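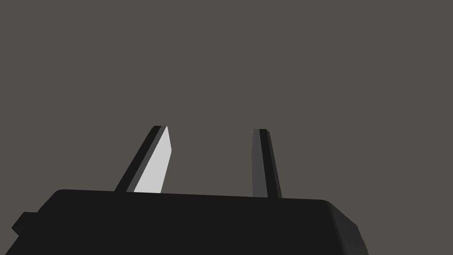

6 min read

4. Where the recipe cards live

We had expected, when we first sat down with the households in Hovland, that most people would keep their handwritten recipes in a box or a binder, and that our job would mainly be to ask who wrote them and when. The answers were a good deal messier than that, and, we have come to think, much more interesting. Of the 40 households that took part, 35 kept at least some of their recipes in places they had never thought of as storage: tucked into the phone book, folded inside a mixing bowl, taped behind a cabinet door. One woman went looking for her mother's rye bread during our visit and came back with it, very pleased, from the sewing basket.

Satish Warrier and Ronja Lindholm carried out the home visits, usually in the late afternoon, when someone was likely to be cooking anyway. They let the talk wander, which made the transcripts long (and a joy to read!), and they asked each family to tell them about a single card in as much detail as they liked. Nearly everyone began with the person who wrote it and got to the food a good while later. Much of this talk took place within reach of the kitchen counter (Figure 2), and we use the word "counter" loosely in what follows, to take in the table, the stovetop and any other spot where a card gets propped up and spattered.
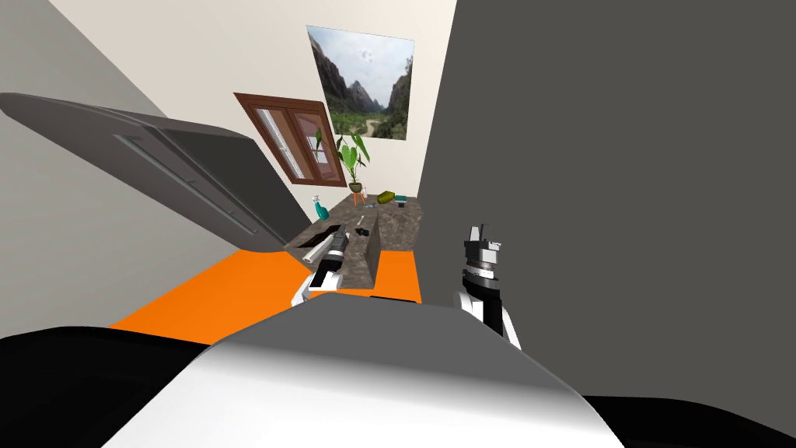 The spatters themselves turned out to be worth a question of their own. Several people told us they could find the right card by its stains, and a few were reluctant to make a clean copy for fear that the new one would feel like somebody else's. Orlando Ospina, who coded the transcripts, first filed these remarks under "wear and damage" and later moved them to "family memory," a change we all agreed with after a rather lively Thursday meeting.

Changes to the recipes followed a similar pattern. Cooks crossed out amounts, added a second opinion in the margin, and now and then signed it. In the next section we look at those margin notes and at how younger cooks decide which hand to trust.

14 shares
3 comments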